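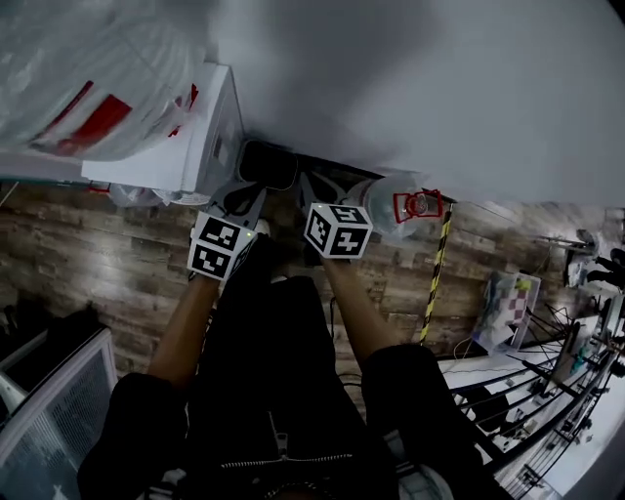

## 4.3 What counts as "put away"?

**Figure 4.** A round, clear plastic container and a red object near the base of a large pale gray surface.

The Grelureo checklist asks the coder to place every loose item in one of two groups, "put away" or "left out." Earlier users of the list have treated this as the easy part. Deák reports almost no trouble with it in the Tornow homes and goes straight on to the scores. We had expected the same and did not get it.

Figure 4 shows the kind of case that slowed us down. A clear container sits close to a red object, low down where the floor meets a pale gray surface. Are the two things one item or two? The red object may be attached to the container or may only be resting beside it, and the checklist gives no rule for either case. If they are one item, the coder makes one mark. If they are two, the tidiness score for that spot doubles on the strength of a guess. The word "left" in "left out" adds a second problem: it assumes that somebody meant to put the item elsewhere. A person may keep a container at the foot of a wall for years and regard that as its place.

We coded 252 spots in the Sesville homes. Kamrul Wickramasinghe and a second coder worked apart, using the printed instructions and no others. They disagreed on 30 of the spots. That may sound like a small share, and a reader in a generous mood could stop there. But most of the spots were bare floor or closed cupboards, on which two people could hardly disagree. Once those are set aside, 125 spots remain, and all 30 disagreements fall among them. Nearly one in four is a poor result for a list that is supposed to need no training.

Low spots along walls and fixtures gave the most trouble. Things there are out of the walking path, so a coder who thinks of tidiness as a clear floor passes them. A coder who thinks of it as things being on shelves or behind doors does not. Both readings fit the instructions. Clear plastic made matters worse, as coders were unsure whether to score a see-through container as one object or to look inside it and score the contents as well.

It has been suggested to us that such problems wash out in a large sample, and that 1,000 spots would have given a steadier figure. We doubt it. A larger sample would steady the average of two different ideas of tidiness without telling us which one had been measured. A coder who always counts touching objects as two will go on doing so.

For the second round, in June, we changed two things. Objects that touch are now marked as one item unless a coder can say what each is for, and "left out" has been replaced by "on the floor or against a wall." The new wording claims less. We cannot say yet that it is better, and the scores in Section 5 should be read with the first-round figures in mind. Comparisons with Tornow are left out of that section altogether, as we do not know how touching items were marked there.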